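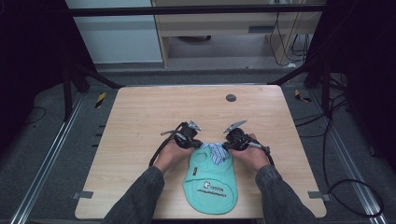 Garment cell, Station 2: green fabric item held with both hand grippers.

MINUTES OF THE CELL MAINTENANCE MEETING
Skovitz Automation, Plarnura Site
27 November 2020

Present: Renato Sison (chair), Nikola Urbańczyk (minutes)

1. Previous minutes
The minutes were approved with one correction. The Kalinowski order covers finger pads only - mounts are on a separate order.

2. Station condition
Mr. Sison reported that the cell had logged 2,629 grasps since the May overhaul. The table brackets and floor rails are to be checked at each monthly service. Cables to both hand grippers shall be kept clear of the operator's wrists as far as their length allows.

3. Gripper fingers and pads
The members reviewed the state of the finger pads. Slight wear was noted along the edges of one pad, with a stray fiber at its corner. It was agreed that fibers be removed with tweezers before each shift and that compressed air not be used near the pad seam. Finger screws are to be checked at the same time. Of the pads received from Kalinowski, 91 were accepted and 16 returned for uneven thickness.
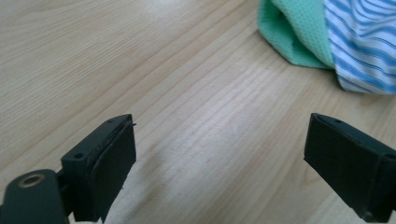
4. Spare parts
The Citska storeroom will hold one complete set of fingers for Station 2. Nikola Urbańczyk will update the parts list and send it to the storeroom.

5. Other business
Mr. Sison asked that pad changes be entered in the cell log on the day they are made. Agreed.

The meeting was adjourned at 11:40 a.m.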